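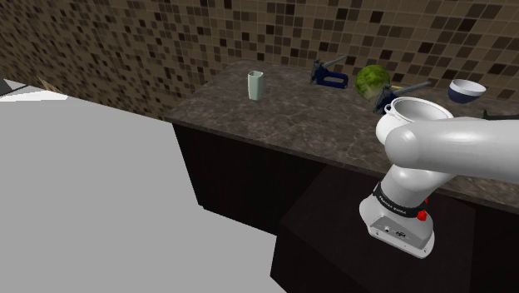
A reader in Vestport asks why a simulated kitchen needs clearance rules at all, when a collision there breaks nothing. The reply from the Bida working group is that a motion plan accepted in simulation gets copied to hardware, usually without a second look, and the limits have to be in place before that.

Counter layout, mixed objects. Two staple guns, a cabbage, a cup, a bowl and a pot share the back half of the counter. Under the Bida rules, tools and food may appear together in simulation only. On hardware they are separate task sets.

Arm close to the pot. Section 15 covers links as well as the tool tip — the whole arm is checked against every object, including those it hides from the viewpoint in use.

About the gallery

This page supports the Bida guide to good practice for simulated manipulation, maintained at Stestovcombe. The current edition has 106 rules, of which 78 apply to scene setup and the remainder to logging and review. The Trujillo test set contains 838 layouts, and each must pass the setup rules before any run is counted.

Notes for contributors

State whether a picture is rendered or photographed. Keep the arm base in view where possible. Do not retouch object positions after a run — submit a new layout instead. Report contacts between the arm and the counter even when the task was completed. Captions are limited to what the rule text requires.

Corrections are processed on Sunday.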